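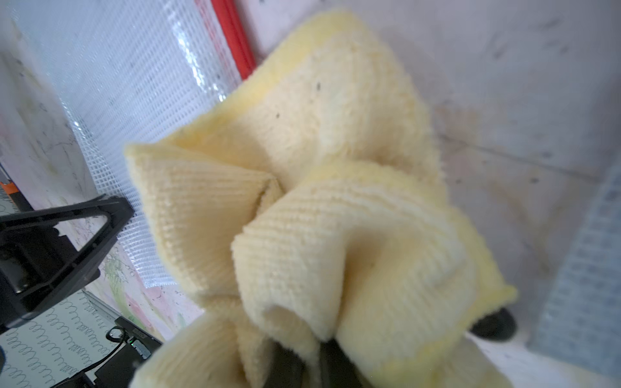

Jasside Wrist View Kit
Made by Zustilham. Page updated 2018-05-01.

Jasside is a wrist camera and grasp logging kit for two-finger grippers. It is sold to labs working on cloth handling and comes with the Damasceno grasp labeller.

Method
Damasceno uses only the close view from the wrist. It finds where the fabric is pinched, marks the folds above the fingers and gives each grasp a score. No overhead camera is needed. Fabrics with a different texture on each side, such as microfibre, give it more to work with because the side facing the camera can be labelled too.

Result
Our test set held 682 grasps on 13 cloths, all picked up from a crumpled start. With 400 grasps used for training, the labeller picked the correct side of the cloth more often than our older overhead method. Dark colours scored lowest. Thin cotton was left out and will be added in December.

In the box
Wrist camera and bracket
Cable, 20 cm
Jisix logging software, one licence
Printed calibration sheet

Notes
Refocus the lens after changing fingers. Fabric close to the lens may blur, and the labeller skips those areas. Grippers with three fingers are not supported.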